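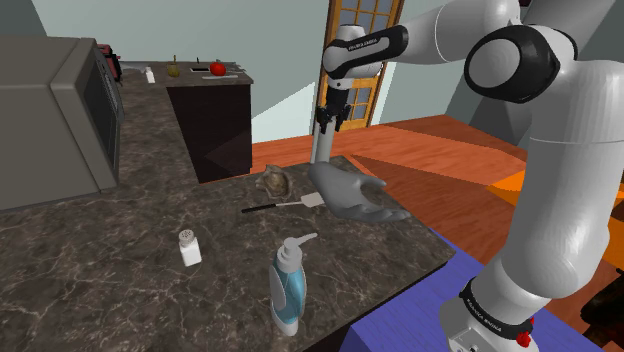

2 min read

Project report, group Brekix, 23 Sep 2019
Malte Stüber, Friederike Thiele, Kai Brandes

Our task was to set up one simulated kitchen cell with a Franka arm and keep it running long enough for somebody else to use it. The second half took most of August.

The arm model loaded on the first try, which made us careless. The hand-shaped attachment sits on a slender rod below the gripper, and Kai had entered the rod's offset in the wrong unit. The planner believed him. For two days the hand passed politely through the marble countertop and the log reported success.

With the offset fixed, we moved on to collisions. The spatula got a simplified collision body, as did the salt shaker and the soap dispenser. The small metal dish kept its full mesh, because Friederike had made it and would not hear of it. It cost us 9 ms per step. We paid.

Upkeep is now a short routine:

Reset the arm to its home pose before loading objects. The other order launches the salt shaker.
Run 600 steps with the arm idle and check that nothing on the counter has drifted.
Restart the simulator after 19 episodes. Memory use climbs until it stops, along with everything else.

We never found the leak. Hartmut Kleinschmidt, our supervisor, calls the restart "preventive maintenance," and we have adopted the term.

Open points: the microwave door has no joint limits, and joint 5 still hums in the torque plot.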